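Okay friends, desk tidy-up thread, and yes, I'm doing it with cocoa.

First up, my favorite thing on this desk, a bin that announces itself. 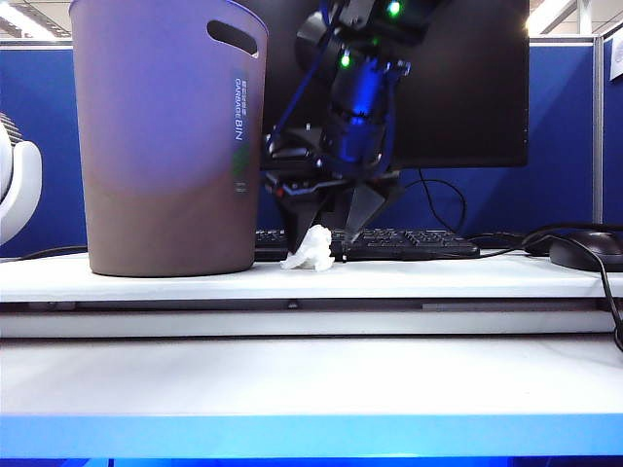 Purple-gray, says GARBAGE BIN right down the side. One tissue still to go!

I do love a white desk (it shows every crumb, but it keeps me trying). Next, the cables, which I've been putting off since May.
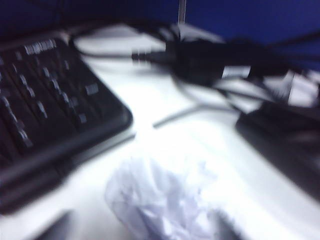

Keyboard, power adapter and the great tangle.

Send me your cable tricks, please!

Comments
Haris Mujić: Bread clips, one per cord.
Viorica Bošković: I want that bin.

Recent threads
My Okora shelf, 2 years on
Drawers of Zalville

Contact | Back to top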